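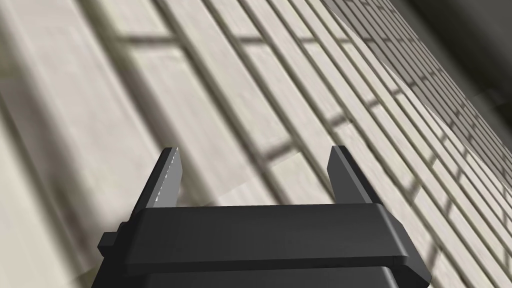 Community > Managing People > Feedback and Reviews

Print this page | E-mail this page

How do I give a first performance review to someone who used to be my peer?

Posted by Chaimongkol, 01/10/2023

Hello everyone, and thank you in advance for reading, as I know I tend to go on a bit. I was moved up to team lead in the spring after four years on the same team, and I now have 16 people reporting to me, most of whom I used to eat lunch with every day. Reviews are due in November and I have been dreading one of them in particular.

The person is a good friend. We started within a month of each other, and she applied for the same job I got. She has been gracious about it, she really has, but her work has slipped this year. Reports come in late, and twice now another department has had to chase her for numbers. I have mentioned it in passing, probably too softly, and she laughed and said she'd get to it. Now I have to put something in writing that goes in her file and affects her raise.

Our form has a five-point scale and a comment box that holds 1000 characters. Do I mark her down and explain it in the box, or do I talk to her first and go easy on the form this one time? I want to be fair to the others too. I would love to hear from anyone who has been through it.

Guris

Oh, I feel for you! I was in the same spot at a furniture wholesaler years ago, and I lost a good deal of sleep over it before I worked out that my main mistake was waiting for the review. Please don't let the form be the first place she hears this in plain words. You have some weeks left, so use them. Ask her for half an hour, somewhere with a door, and tell her at the start what the talk is for, so she isn't sitting there thinking you want to catch up about the weekend.

Bring the two or three things you mentioned, with dates if you have them. "The report due on the 4th came in on the 9th, and accounting had to ask for it" is something she can answer. "Your work has slipped" will just hurt. Then stop talking for a while (hard for me, and maybe for you too!) and let her tell you what has been going on. In my case it was a sick parent, and I'd had no idea. It didn't make the late work on time, but we moved one of her deadlines and passed one job to somebody else, and things were a lot better by the new year.

As for the form, I would rate the year as it was. If she turns things around between now and then, say so in the comments, because that belongs in there too. Going easy once sounds kind, but next year you'd have to explain why the same work gets a lower number, and the rest of your team may well have noticed the late reports already. You might also say something about the job you both applied for. I never did, and I wish I had — it sat between us for the better part of a year. One sentence would do, something like "I know this is a strange thing for both of us."

Last little thing, write your comments out somewhere else first and leave them overnight. I always cut mine down to 300 characters or so and they came out clearer.

Mekaleo

Ask HR. Ours had the manager from the next team sit in when there was a friendship involved. Some places require it so check before you book anything.

Timance

I agree with most of what Guris wrote, with one small addition from the other side of the table, as I was the friend who didn't get the job. What bothered me most was how careful my new boss became. She stopped joking with me, she put everything in long e-mails, and I started to think I was on my way out. When she finally told me straight that my client notes weren't good enough, I was embarrassed for a day and then mostly relieved. So do have the talk, and afterward please go on saying good morning the way you always did. And ask her where she'd like to be in a year or two. She wanted your job, after all, so she may want another one like it, and you could help her get ready for it.

Contact us | Copyright 2023 | Back to top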